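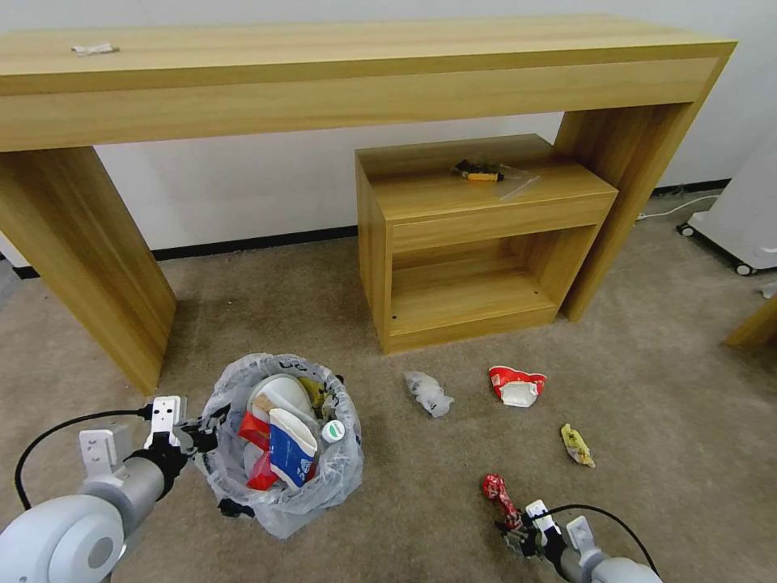
Questions I get asked about the podcast

What is this site?

It's the home of my football memoir podcast. I read players' and managers' autobiographies, then talk about them for far too long. I started in February with one microphone and a shelf of paperbacks, and I'm still not bored!

Do you only cover famous players?

No, and the big names are often the dullest. Give me a lower-league left-back with a grudge over a bus journey and I'm happy for a week. I do cover the stars when people ask (and you do ask, a lot), but I try to mix them up.

How long is an episode?

Most run to 16 minutes. I know, I said I go on too long, but that's after editing. The extended ones are for members and can be twice that.

Do I need to read the book first?

Not at all. I give away the good stories, so if you hate spoilers, read it first and come back. Page numbers are in the show notes, and they match the hardback unless I say otherwise.

Where do you record?

At home, in the evening, once the road has gone quiet. If you hear a bus, that's the 7 o'clock running late.

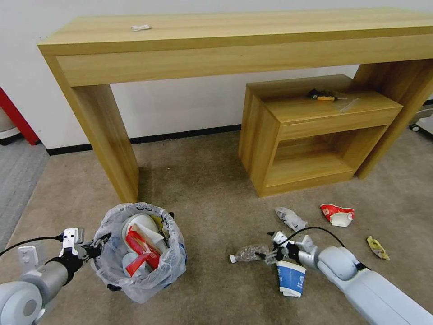 The long table and the little cabinet under it

Which app should I use?

Any of the usual ones will do. I listen on Iso myself. If you're on Mekavex and new episodes aren't showing up, unsubscribe and subscribe again. It's annoying, but it sorts it for most people.

Can I suggest a book?

Please do! Use the form and tell me which chapter made you laugh or shout. There are 2353 suggestions in the pile already, so I can't promise yours will be next. Translated books are very welcome too. I've just finished one from a small press called Triệu and it was a joy, mostly for the chapter on pre-season food.

Are the stories true?

I've no idea! Players misremember scores, grounds, even who they were marking. When I can check something against an old match report I do, and I'll say on air if it doesn't add up. The rest is their word.

How do I become a member?

Through my page on Cerumeck. It's paid monthly and you can stop whenever you like. There are 1644 of you now, which I still can't quite get over.

Do you sell the books once you've read them?

Sorry, no. I write all over the margins, mostly rude things about agents.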